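The bench at Darkgate takes up most of the back wall, and Signe Lykkegaard has worked at it for 18 years. She repairs and strips down desktop computers that offices have finished with. Some go back out to schools and charities. The rest are taken apart for their memory, drives and processors, and the bare metal goes for scrap.

She trained as a bookkeeper and came to the work by accident, when the firm she was with closed its office and asked her to clear the cupboards. "There were 33 machines in there and I was told to put them in a skip," she says. "I took one home and opened it up. There was a fan full of fluff and a dead battery. I thought, if that's all it is, I can do that."

Darkgate now handles 600 computers a year with three people. Myrtle Marchetti does the testing and Valeriano Prieto looks after collections. Most of the stock arrives on pallets in June, when schools and councils tend to change their equipment.

I asked her where she starts with a machine she hasn't seen before. "On its side, panel off, and then I leave it alone for a minute. You look where the cables go. People want to start pulling straight away, and then they've got a handful of plugs and no idea which came from where."

She likes office desktops better than home-built ones. The makers expected somebody to service them, she says, so the drives come out on caddies and the parts you are meant to touch are often a different colour from the rest. "Blue on a lot of them. If it's blue, you can generally press it or pull it. I teach new starters that before I teach them anything with a screwdriver."

The power supply is one thing she won't have opened. It gets tested whole, and if it fails it goes in the cage by the door. Hard drives are wiped or destroyed, depending on what the client has asked for, and the serial number is written in a book. Prieto would like the book to be a spreadsheet. "He can have his spreadsheet when the book's full," she says.

Processors take more care. The cooler comes off first, and on older machines the paste underneath may have set hard. Lykkegaard warms the machine by running it for ten minutes, switches it off and unplugs it, then twists the cooler a little before lifting. "If you yank it, the chip can come up with it on some types, and then you've bent something. I did that in my first month. I've still got the chip in a drawer."

With the cooler away, the chip is held by a metal frame and a thin lever. She pushes the lever down and slightly out to free it, and lifts the chip by its edges. There is a small triangle to show which corner is which, and she checks it every time a chip goes back in.

One desktop on its side, and the processor in its socket:

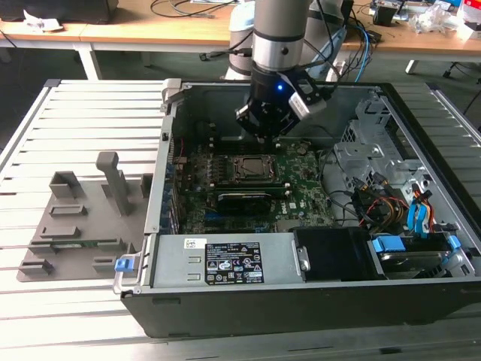
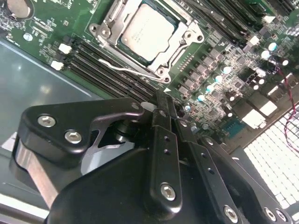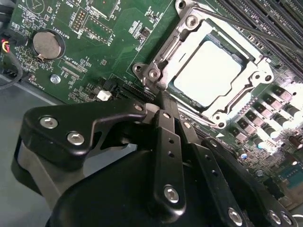

The small round battery on the board gets changed in everything that is going out again. Marchetti buys them in boxes of 100. A flat one makes the clock lose its time, and the customer rings up thinking the whole computer has gone wrong. "It costs next to nothing to change," Lykkegaard says. "The phone call costs more."

Memory is the part that sells best. She wipes the contacts, tests each stick overnight and bags them singly. A local dealer, Marinescu, takes most of what Darkgate doesn't need. Boards are harder to shift, and she keeps a shelf of the common ones for spares. The shelf is full, and she admits she has started a second one under the stairs.

I asked whether newer machines were any easier. She said the small ones were worse, with parts soldered down that used to lift out. "You get one with the memory fixed to the board and if that's faulty, that's your lot. With a big old tower I can nearly always get something running out of two broken ones."

She has no plans to stop. Crescencio Lozano, who teaches evening classes at the college, has asked her to run a repair course in the autumn, and she has agreed to four sessions. The first will be spent on cables. She has been putting aside machines for it in the corner, each with a strip of tape on top saying what is wrong with it, and she intends to take the tape off before the students arrive.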